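Gorngate Shelf Notes
README, October release

We use cookies to remember your display settings and to count page visits. By continuing to browse you agree to our cookie notice. Accept | Manage settings

## Summary

Gorngate Shelf Notes is a text annotation set covering free-standing retail racks and the wall signs near them. It was compiled for store layout work at Eliswood and is released for anyone who needs plain records of fixtures, goods and signage in small shops. The release holds 100 records. Each record is one rack position with its wall, its lettering and the goods that could be made out.

The records are split by fixture type: 44 wire racks, 17 solid-sided shelves, and the remainder mixed or unresolved. The split was made by hand and has not been rebalanced.

## Fields

- `fixture`: wire, solid, mixed, unresolved
- `fixture_color`: one plain color word
- `wall_finish`: free text, 15 words maximum
- `sign_primary`: large lettering, transcribed character by character
- `sign_secondary`: smaller lettering, script name only if illegible
- `goods_seen`: package form and color
- `goods_unresolved`: yes or no
- `note`: anything that does not fit above

Color words come from a closed list kept in `colors.txt`. "Amber" and "orange" are separate entries. Annotators may give both where a container and its contents differ, or where the two cannot be told apart.

## Signage rules

Transcribe only what is legible. A letter that is partly hidden goes in square brackets. Do not complete a word from knowledge of the store or the brand. A letter drawn in a stylized form is entered as the nearest standard letter, with the form described in `note`. Secondary text in a script the annotator can identify but not read is entered by script name.

For the wall record below, its `sign_primary` value is `GALB[O]`, with the A noted as "no crossbar" and the final letter bracketed as uncertain. `sign_secondary` is "Chinese characters, illegible". The fixture is entered as wire, white. `goods_seen` reads "bottles, orange caps, yellow-orange liquid", and `goods_unresolved` is yes.

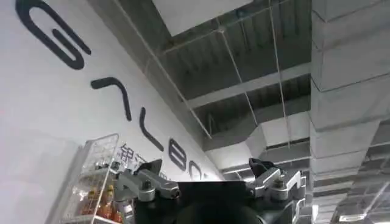
## Goods rules

Package form comes first, then closure, then contents. Contents are described by color and state only. Do not write juice, oil, tea or cleaner unless a label can be read. If a shape between two identified packages cannot be named, leave it out of `goods_seen` and set `goods_unresolved` to yes.

Shelf tiers are not numbered in this release. An earlier draft numbered them from the floor up, but annotators disagreed on racks with a raised base and the field was dropped.

## Known issues

- Matte and satin wall finishes are confused in the Murnurora subset.
- Records annotated before the color list was closed may contain "gold". Treat as unresolved.
- Bracket use is inconsistent where a sign runs behind a fixture. Henrique Carvalho is rechecking these.
- Line order in two-script signs follows size, largest first, and says nothing about reading order.

## Files

`records.csv`, `colors.txt`, `signage_rules.md`, `changes.md`

## Contacts

Annotation: Zulmira Serrano, Conceição Meireles
Corrections: open a ticket with the record number and the field name. Send one ticket per record.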